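Nodis revises rear axle on Palby van for coming model year

Nodis has released technical details of the updated Palby, its mid-size panel van, ahead of deliveries that begin in January. The body is carried over. Most of the work has gone into the rear suspension and the load floor, two areas that fleet buyers had complained about since the launch.

The old leaf springs are replaced by a single composite leaf on each side, supplied by Aerts. The change takes 58 pounds out of the rear of the vehicle. Spring rate is now progressive, so the van sits closer to level when empty and stiffens as cargo is added. Dampers are retuned to match, and the bump stops are longer.

"The earlier setup was specified for full payload and rode poorly at anything less," said Tineke Schouten, chassis lead at Nodis. "Most of our customers run half loaded for most of the day."

Rated payload rises by 100 pounds on the short-wheelbase version. The long-wheelbase van keeps its existing figure, as it is limited by the front axle – a part that Nodis does not plan to change before the next full redesign.

The engine range is unchanged. The six-speed manual is dropped, and all versions now use the eight-speed automatic, with a shorter final drive for vans ordered with the tow package. Towing software has been rewritten to hold lower gears on long descents.

Service intervals

Oil change intervals stay the same. Nodis now asks for a torque check on the spring clamp bolts at 1,000 miles, to be done by the dealer at no charge.

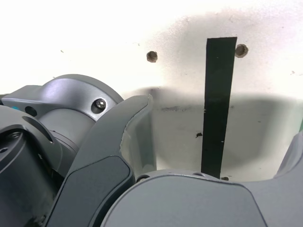

Recall on earlier vans

Separately, Nodis is recalling 757 Palby vans built with a faulty rear brake line bracket. The bracket can work loose and let the line rub against the axle housing. Dealers will fit a reinforced part and inspect the line for wear.

Henk Dijkstra, who manages parts supply for the dealer group Gestach, said replacement brackets are already in stock. Owners will be notified by mail. Pricing for the updated van will be published when the order books open.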